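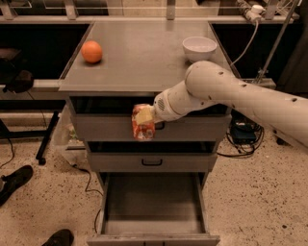 Photo : équipe manipulation, Lasidgate

Objet : Re: [gruvo-utilisateurs] Le planificateur refuse de partir quand un tiroir est déjà ouvert

Bonjour la liste,

Je réponds dans le corps du message, en coupant ce qui ne sert plus.

> Avec Gruvo et la scène « meuble à trois tiroirs », le planificateur
> me rend SANS_SOLUTION dès que le tiroir du bas est sorti au
> démarrage. Tiroirs fermés, tout va bien. J'ai doublé le temps de
> calcul, il met deux fois plus longtemps à me dire non.

Au moins il est constant. Nous avons eu la même chose sur notre meuble gris, et nous avons commencé, comme tout le monde, par accuser la caméra. La caméra n'y était pour rien. Le module de perception Asto publie l'ouverture de chaque tiroir en mètres, le modèle de scène l'attend en fraction de la course, et personne n'a jugé utile de l'écrire quelque part. Un tiroir tiré à fond arrive donc dans le planificateur comme un tiroir à peu près fermé, avec une façade fantôme collée au meuble. La vraie façade, elle, est dans le nuage de points, bien en avant, et devient un obstacle anonyme posé devant tout ce qu'on voudrait atteindre.

> J'ai contourné en supprimant les collisions avec le meuble.

Oui. Nous aussi, pendant une après-midi. Je ne recommande pas.

Le correctif tient en une ligne dans l'adaptateur :

 ouverture = mesure_m / course_m[tiroir]

à condition que course_m soit renseigné par tiroir et pas pour le meuble entier. Le fichier livré contient une seule valeur, copiée trois fois, y compris pour des tiroirs qui n'ont pas la même course. Mesurez au réglet, ça prend moins de temps que de lire ce message.

> Autre souci : l'objet tenu disparaît de la scène quand la pince
> passe devant une poignée.

Sur la vue du paquet orange et blanc tenu devant le tiroir du haut, on comprend assez bien le malaise : le paquet masque une partie de la poignée, le détecteur de poignées perd confiance, et le suivi conclut que c'est le paquet qui n'existe plus. Dans la branche de développement, les objets attachés à la pince ne passent plus par le filtre de visibilité. Leur pose vient de la cinématique tant que l'effort de serrage reste au-dessus du seuil, et la perception n'a voix au chapitre qu'au relâchement. Le paramètre s'appelle garder_si_tenu. Il vaut faux par défaut, pour des raisons de compatibilité avec une version que plus personne n'avoue utiliser.

J'ai relancé la série avec les deux modifications, tiroir du bas ouvert, objets sur le dessus du meuble : 28 requêtes de planification, 2 échecs. Les deux échecs portent sur le bol, saisi par le bord du fond, avec le coude contre la limite articulaire. Ceux-là sont honnêtes et je les laisse au planificateur.

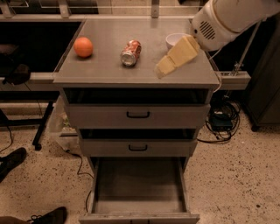

Villanueva, septembre

Même meuble, autre objet. Avec la forme jaune en coin, c'est l'étiquette qui pose problème. Asto hésite entre « fromage » et « éponge » et change d'avis d'une image à l'autre, ce que je ne saurais lui reprocher. L'ennui, c'est que l'identifiant de suivi est construit à partir de la classe. À chaque revirement, Gruvo voit un fromage s'évaporer et une éponge naître au même endroit, dans la pince, en collision avec elle-même. J'ai ajouté une hystérésis de 5 images avant tout changement de classe, et l'identifiant ne dépend plus que de la piste géométrique.

La canette couchée, elle, est bien reconnue comme cylindre, mais son axe est parfois inversé de bout en bout. Sans gravité pour la saisie, pénible pour la pose si vous tenez à la remettre debout dans le bon sens.

Ce qui reste ouvert :

- les tiroirs entrouverts. Sous un certain seuil, la fente noire au-dessus de la façade est lue comme une absence de mesure et le tiroir est déclaré fermé ;
- les câbles au sol, que le modèle de scène ignore avec beaucoup de sérénité ;
- la documentation de l'adaptateur, voir plus haut.

Le correctif est sur la branche unites-tiroirs. Si quelqu'un a un meuble avec des poignées en saillie, je veux bien un journal complet avec les nuages bruts, sans filtrage préalable. Merci de ne pas l'envoyer en pièce jointe à la liste, la dernière fois le serveur l'a mal pris.

Bonne journée,
l'équipe manipulation
Lasidgate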